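PRUNDPORT, 4 March 2023

# Treltadent opens its Clear-Out Room to households across Prundport

Treltadent, the household sorting and reuse service that began in Theano Andreadis's garage, is opening its doors to any Prundport household that would like a hand getting ready for a move, a new baby, a downsizing or simply a spring in which the hall closet can be closed again. The Clear-Out Room on Robles Street has been running quietly since October for a small group of families, and after a winter of very kind letters (and a good many cakes) the team feels ready to welcome everybody else.

Over those first months, 84 households took part, and between them they sent 594 bags of clothing, bedding, curtains and soft toys on to new homes. Another 165 bags went out as plain trash, a figure the team would dearly like to see come down this year.

"People arrive thinking they have to make up their minds about their whole lives in one afternoon," said Theano Andreadis, who founded Treltadent and still works most sessions. "We ask them to start with one drawer. Usually it's the drawer with the dead batteries and the takeout menus, and by the time that one is done they've stopped apologizing and started telling us stories, and I must say I like the stories very much."

## How a session works

Each household books a two-hour visit, either at Robles Street or in its own home, and is paired with two helpers. Everything is sorted into keep, pass on, mend and let go. The mending pile goes to Rafia Afridi, who runs the sewing table with her aunt, Fouzia Afridi, and who will take on a zipper, a hem or a teddy bear's ear without complaint — though she does ask that pockets be emptied first.

For home visits, the helpers bring bags, labels, a folding table and a scale. Families are asked to set aside anything breakable beforehand and to keep passports, keys and medicine in a room where no sorting is going on.

## New this spring: the Fludulier label

Along with the wider opening, Treltadent is introducing the Fludulier label, a reusable cloth tag on a loop of cotton tape, designed by Khurram Usmani. A label has space for the contents, the room they came from and where they are headed, and it can be washed and written on again. A pack of 20 will be given to every household at its first session, and further packs will be on sale at Robles Street.

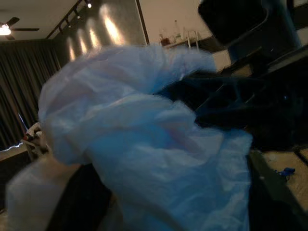
Bags were the subject of much discussion while the label was being designed, as anyone who sat through our winter meetings will remember. Families use whatever they have at home, and the tag had to suit all of it, from stiff paper sacks to light blue see-through plastic that wrinkles and bunches into a thick twist below the gathered neck. Khurram lengthened the loop twice with that sort of neck in mind, and the finished version goes around it two times before it is tied.

"I wanted something my father could fasten with his gloves on," said Khurram Usmani. "He has tested every version, and he has not been shy with his opinions."

## Booking a visit

Sessions are free for Prundport residents, and bookings can be made in person at the Robles Street desk or by telephone during opening hours. Rasmus Vanags, who looks after the calendar, is glad to talk through larger clear-outs, including whole houses, and can arrange for a return visit when one session won't be enough. Press inquiries and requests to visit the Clear-Out Room should also be addressed to him.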